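Home | List archive | Threads | Search
2 min read

Re: [murstead-supporters] Cup replay, who's traveling?

Chae-won Cha wrote:
> Is the bus to Sadov still happening for the replay? I heard we only
> got 40 seats and I have my brother with me this time. Also, is Wang
> fit or not? The club site says nothing.

Yes, the bus is on, and yes, bring your brother! There were 7 seats left when I looked at lunch, so write back tonight and I'll put you both down. We leave from the Pavance lot at noon and we should be home before midnight, unless it goes to penalties again (my nerves!).
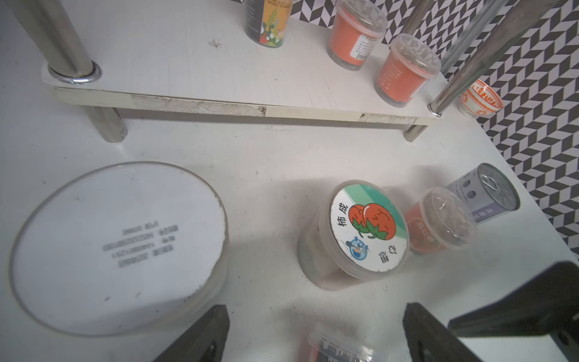 As for Wang, he trained with the full squad this morning and he looked sharp. I'd start him on the left and let him run at their fullback all night, the way he did in the second half of the first game. What a half that was! I've watched the equalizer so many times now and I still jump when the cross comes in.

The gate for that one was 1,671, our best since last December, and you could hear it. Sadov play on a narrow field with the stand right up against the touchline, so if the 48 of us who have tickets stay together behind the goal we'll make a real racket. Bring scarves, bring the drum, bring anybody who can hold a tune (or can't). 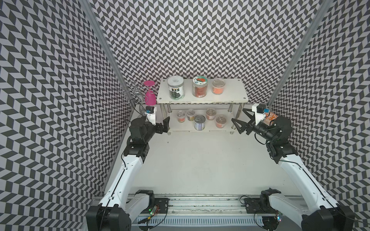 Three jars on the top shelf.

One more thing, the new songbook is nearly done. I've moved the Wang song to page one, where it belongs. If you have the missing second verse of the old promotion song, please send it before we go!

See you on the bus,
up the Mur!

Contact the list owner | Back to top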